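冰球里的“越位”是怎么回事

冰球场被两条蓝线分成三块：守区、中区和攻区。两条蓝线之间是中区，对方球门所在的那一块是攻区。越位规则管的就是球和球员进入攻区的先后顺序。
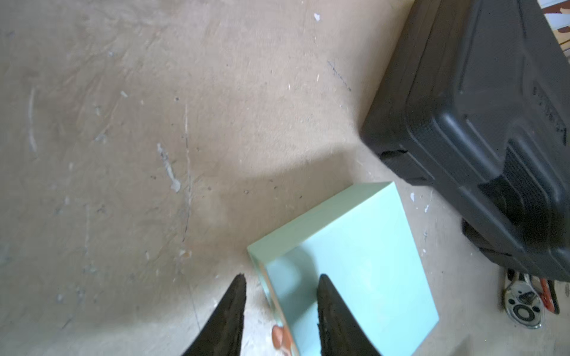
小小规则课 · 第8课

规则规定，冰球必须先完全越过蓝线，进攻球员才可以进入攻区。如果有进攻球员比球先进去，边线裁判就会举手或吹哨。

判断越位看的是冰鞋，不看球杆，也不看身体。两只冰鞋都完全越过蓝线，才算进入攻区。一只脚还踩在蓝线上，就不算。

举个例子。Dillmont少年队的9号Bendik Björklund在中区右侧滑行，队友Mahfuz Gazi带球向前。Bendik滑得快，双脚先过了蓝线，球随后才被Mahfuz传进攻区，由Bendik接到。裁判吹哨，比赛停止，双方到中区的争球点重新争球。

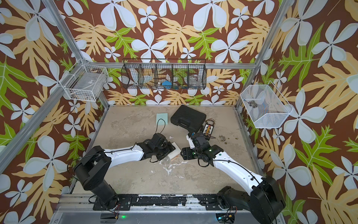
图2　桌面上方的两只机械臂，左边一只夹着白色小块。

有的比赛采用“延迟越位”。球进了攻区，但越位的球员没有去碰球，裁判先举起手臂，不吹哨。这时攻方所有球员都退回到蓝线，裁判放下手臂，比赛继续。

词语表
蓝线：划分三个区域的两条线。
争球：裁判把球抛到冰面上，双方各出一人抢球。
边线裁判：负责判断越位和死球的裁判。

下一课：什么是死球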